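件名: Re: [office-share] 長机の椅子の戻し方と通路について

office-share の皆さま

Serkance の者です。いつもお世話になっております。日本語は母語ではありませんので、読みにくいところがありましたらお許しください。

先日のメールにお返事します。長くなりますので、元の文を引用しながら、一つずつ書きます。

2019年3月17日(日曜日)、Azimi 側の席の利用者からの投稿:
> 皆さま、お疲れさまです。
> 長机の並びの椅子ですが、朝来ると通路に出たままのことが多く、
> 荷物を持って通るときにキャスターにぶつかります。
> 帰るときに戻すという決まりがあったと思うのですが、
> どこまで戻せば「戻した」ことになるのか、人によって
> 違うようです。一度、はっきり決めませんか。
> それから、机の配線口のふたと、床の紙くずのことも
> どなたかご意見があればお願いします。

ご指摘をありがとうございます。私も同じことを感じていました。「椅子を戻す」という言葉だけでは、たしかに足りないと思います。私は前の職場で、椅子は机の下に完全に入れるものだと習いました。しかし、この部屋の机ではそれはできません。椅子の背が机のふちに当たるからです。無理に押しますと、背のメッシュが机の角でこすれます。Starura から椅子をまとめて譲り受けたとき、背の布がすり切れたものが4脚あり、修理に出すことになったのを覚えている方もいらっしゃると思います。

それで、次のようにすることを提案いたします。反対のご意見があれば、遠慮なく書いてください。

1. 椅子をしまう位置

座面を机の下に入れて、背もたれの上のふちが机のふちに軽く届くところで止めます。それより奥へは押しません。押すときは、背もたれの上の部分に手のひらを平らに置いて、ゆっくり動かしてください。ひじや腰で押しますと、椅子が回って斜めに入り、キャスターが隣の席のほうへ出てしまいます。

脚は五本に分かれていますので、椅子がまっすぐでも、一本は通路のほうへ少し出ることがあります。これは仕方がないと私は考えます。気になる方は、脚を手で少し回せば向きが変わります。私は毎日そこまではしませんが、来客のある日はしています。

片手で背を押さえると、ちょうど下のような位置になります。
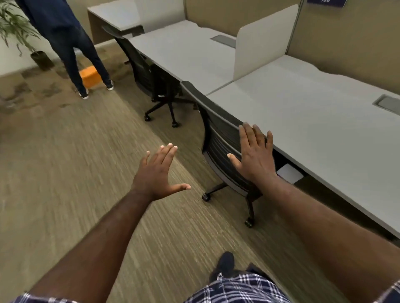
2. 通路の幅

机の並びの前は、台車が通れるように空けておきたいです。かばん、傘、段ボール箱などは、短い時間でも椅子の後ろに置かないようにお願いします。Horkovgate の方々は午前中に荷物を運ぶことが多いと聞いています。もし時間が決まっているのでしたら、このリストに知らせていただけますと、私たちも気をつけることができます。

3. 机の上

帰るときは、机の上に何も残さないことにしませんか。今の決まりでは「私物は持ち帰る」とだけ書いてあります。共用のペンや電卓は私物ではないので残してもよい、と読む方がいます。私も最初はそう読みました。共用のものは棚の引き出しに戻す、と書き加えるのがよいと思います。

4. 配線口

机の面にある灰色の四角い配線口は、そのままふさがずに使いたいです。上に本や書類を積みますと、次の人が電源を取るときに全部どけなければなりません。ふたの件ですが、同じ形のふたを探したところ、一つ500円、送料を別にして買えるそうです。必要な席の方は私に個別にご連絡ください。共益の積立は3,393円残っていますので、合計で2,000円までならここから出せると思います。もし計算が間違っていましたら、教えてください。

5. 床の紙

机の下の紙は、たいてい掃除の後に落ちたもので、椅子をしまうと陰になって見えにくくなります。手前の椅子の後ろ、机の下にも、白い紙が一枚ありました。領収書や名刺の場合もありますので、拾った方はすぐに捨てずに、入口の箱に入れてください。一週間たっても取りに来る人がいなければ、捨ててよいことにします。「一週間」が短すぎるという方は、どのくらいがよいか書いてください。

最後に、元の投稿にはありませんでしたが、椅子の高さについても一つお願いがあります。高くしたまま帰る方がいますと、ひじ掛けのある椅子では、ひじ掛けが机の裏に当たって入りません。立つ前に一番低いところまで下げていただけると助かります。ひじ掛けのない椅子でしたら、そのままで結構です。

ご意見は3月の終わりまでにこのリストへお願いいたします。特に反対がなければ、1から5までを部屋の決まりの紙に書き足して、入口に貼ります。日本語の文章は、貼る前にどなたかに直していただけるとありがたいです。「戻す」と「しまう」のどちらを使うのが自然か、私にはまだよく分かりません。

どうぞよろしくお願いいたします。

Serkance 窓側の席より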